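The bed is the best place to sort a box

My kitchen table is where boxes go to stay. I moved to Genderham with 11 of them marked "small things," and for most of November they sat on that table getting eaten around. I unpacked the first one properly only when I carried it into the bedroom and put it on the bed.

I now think small things should always be sorted on a bed. People object that a bed is soft and glue sticks fall over. Some do. But a bed is wide, you can reach it from three sides, and nothing rolls off and under the stove. A quilted cover is better still, as the stitching keeps a pen where you put it.

The main point is that you need the bed back by night. A table will let you quit halfway. I have quit halfway on tables for years.

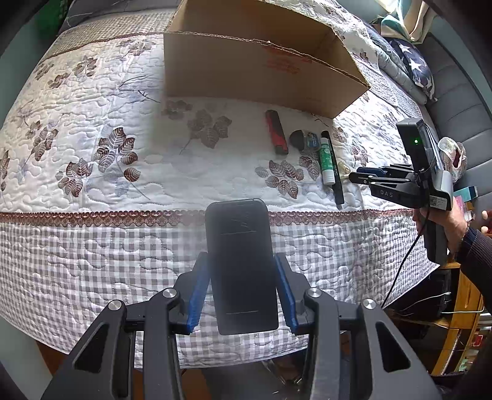
Glue stick, marker and box on the quilt.

My second opinion is that the container should be a plain cardboard box. The storage aisle at Zeleo in Geerts wants to sell you trays with dividers, and I own two of them. The dividers are never the right size. A marker is too long for one slot and a tin is too wide for the next, so you end up with a drawer of empty slots and a pile beside it. A box takes whatever shape you hand it. When it gets soft at the corners you flatten it and find another.

I would stand the tubes up and lean the flat things against them. Leave the top open. Once the flaps are folded shut, the box becomes something you own and never look in, and in a year you will buy another glue stick.
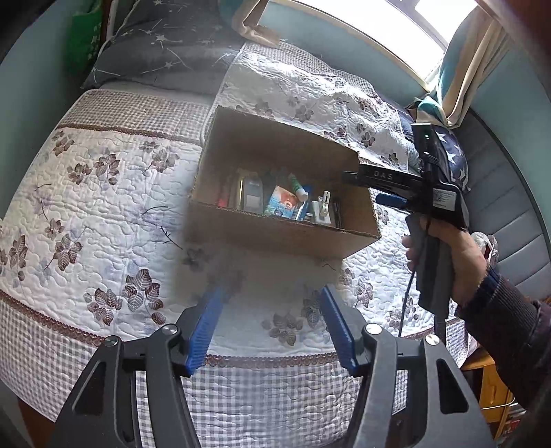 Grurkalwood wrote in to disagree about the open top. An open box collects dust, the letter went, and a closed one with a list taped to the lid is just as easy to use, provided you keep the list up to date.

I have tried lists. Mine said "batteries, tape, misc." and the misc. was most of the box. If you are a person who updates a list, close the flaps. I would still do the sorting on the bed, and start after lunch so there is time to finish.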